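Keeping a Flap-Turning Cell in Line

The arm in the Londness workshop does one job. It folds and raises the hinged red tiles on a white plastic guessing game, the kind where each tile carries a small cartoon animal. The forces are low and the parts are cheap. According to Jouko Valtonen, who maintains the cell, the difficulty is all in the alignment.

The board stands upright on a white tabletop, facing the gripper. Its character section has three rows of eight slots, and every tile turns on its own hinge. Valtonen sets the arm up against the board itself, as the molded frame is not square enough to be trusted from a drawing. He jogs the closed fingers to the red base, stores that point, then stores two more along the rail. The control software, Plundex, fits a plane through the 3 points and rejects the setup if the residual is too large.

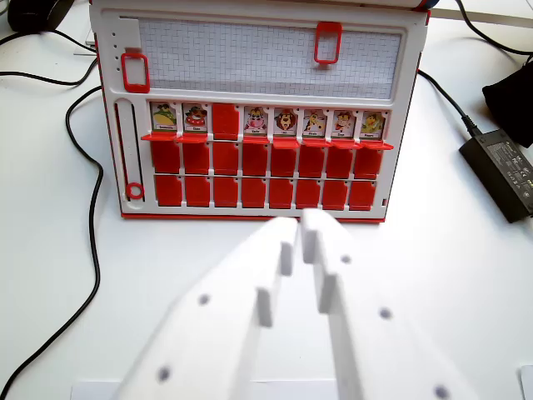 Finger Wear and Replacement

The white fingers have stepped inner edges, and the tips do nearly all of the contact work. A worn tip slides over the top edge of a flap and leaves it where it was. Rimantas Rozīte, who cut the current pair at the Stolletow shop, changes them in sets. Replacing one finger shifts the closing point to the side, and the error shows up first at the ends of a row.

The procedure takes 23 minutes. Power to the gripper is removed, the old pair comes off, and the mounting faces are wiped clean. Screws go in finger-tight, the gripper is closed on a Nurmi gauge block, and only then are they torqued. The base point is taught again before any flap is touched.

Checks at the Flap

After a finger change the arm runs a short test on the picture cards, with the wrist camera recording. Valtonen looks at the gap between the fingertips and the top edge of a raised flap. With the flap up, the French name label under the animal is covered. With it down, "Grenouille" or "Vache" can be read, a convenient check on flap position.

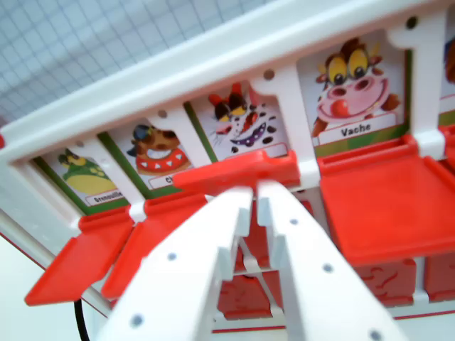
Approach speed is halved for the last stretch of travel, a change made in February after two hinge pins cracked in one shift. The hinges have little play, and a flap pushed off center binds against the white divider. If it binds twice, the program stops and waits for an operator.

Cables get a look at the start of each shift. Any that have crept toward the board are moved back before the arm is enabled, and the base point is verified once more at low speed.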